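Section 5. Teaching the cart follower its routes

This section covers the first floor routes for the Allodia cart drive, the bolt-on unit that moves a standard wire trolley between two marked points. It assumes the drive has been assembled and bench tested as in Section 4, and that the Ditov controller boots without a fault code. If it shows 523, go back and reseat the encoder plug before doing anything else.

Routes are taught by hand first, with a plain trolley and no drive fitted. You push, the head camera records, and the route file is built from that recording afterwards. Allow an evening for the first one.

5.1 Before you start

1. Charge the head camera fully. The battery indicator is not reliable below half.

2. Choose a trolley of the same pattern as the one that will carry the drive. A different wheelbase gives a different turning path and the file will be of no use.

3. Empty the basket. Weight is added later, in Section 6.

4. Set the camera tilt so that your hands and the far rim of the basket are both in view when you stand naturally. If you have to drop your chin to get the hands in, tilt the camera down one more notch.

5. Start a new recording and write its number in the workshop log.
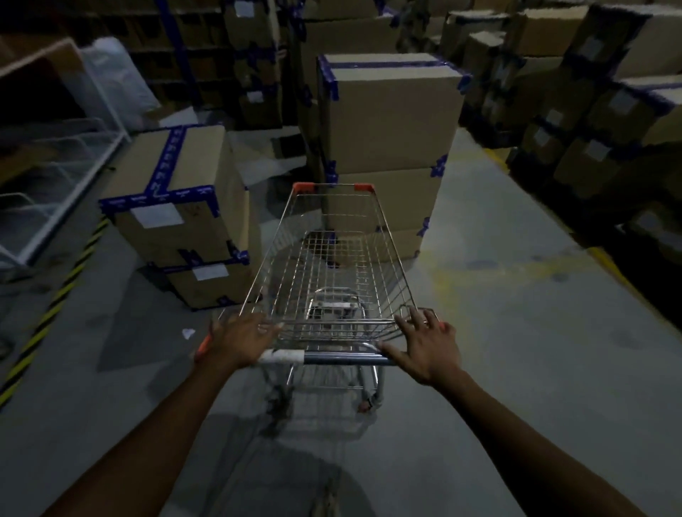 Fig. 5.1. Hand pushing with both hands on the bar, stacked cartons ahead.

Note: keep both hands on the bar for the whole run. The Jilier software works out the heading from the line between your hands, and a one-handed stretch shows up as a sudden turn.

5.2 Recording the outward run

1. Stand at the start point with the trolley square to your direction of travel. Hold still for a count of five.

2. Push at a slow walk. The drive will never go faster than this, so there is no benefit in a quick run.

3. Leave at least 125 mm between the basket and any stack or rack. The planner adds its own margin and will reject a route that passes closer.

4. At each corner, stop, turn the trolley on the spot as far as you can, then set off again. Wide sweeping turns look neater but the drive cannot copy them.

5. At the end point, hold still for another count of five and stop the recording.

CAUTION: do not record with other people walking in the aisle. The software treats a moving person as part of the layout and will plan round them for ever.

5.3 Setting the home position

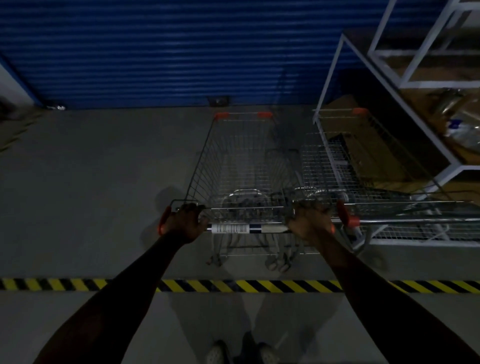
The home position is where the drive returns after every job, and it needs a floor mark the camera can find without help. Coloured paint wears off and plain tape is hard to pick out on grey concrete. Striped yellow and black hazard tape works well; laid straight across the floor just behind the trolley's wheels, with the trolley facing the shutter, it gives the software one long edge to line up on. Stand with your toes behind the tape, take hold of the bar at both ends, and press Set Home on the controller. The display should read 841, the code for a mark found. Any other number means the mark was missed and you should move back half a pace and try again.

If the shutter at your unit is opened often, set home with it closed. The ribs are used as a second reference. At the Amarasinghe workshop we set ours with it open in November and had to redo the lot on the Thursday.

5.4 Recording the return run

1. Begin at the end point of the outward run. Do not lift the trolley round; turn it on its wheels.

2. Follow the same aisle back. Small differences are averaged out.

3. When the floor tape comes into view, slow down further and keep the trolley pointing at the shutter for the last stretch.

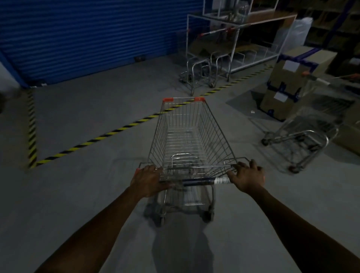

4. Stop at the home position, hold for a count of five, and stop the recording.

5. Repeat the outward and return runs until you have 2 good pairs. One pair will load, but the drive hesitates at corners with so little to go on.

5.5 Loading and checking

Copy the recordings to the controller and choose Build Route. Leave it alone until the light stops blinking. Then open the route on the screen and check that the line does not cross any rack or stack. If it does, delete the pair concerned and record it again. Editing the line by hand is possible but is not covered here.

Note: a trolley left standing in the aisle during recording becomes a fixed object in the route. Either keep it there or record again without it.

Continue to Section 6, Fitting the drive and first powered run.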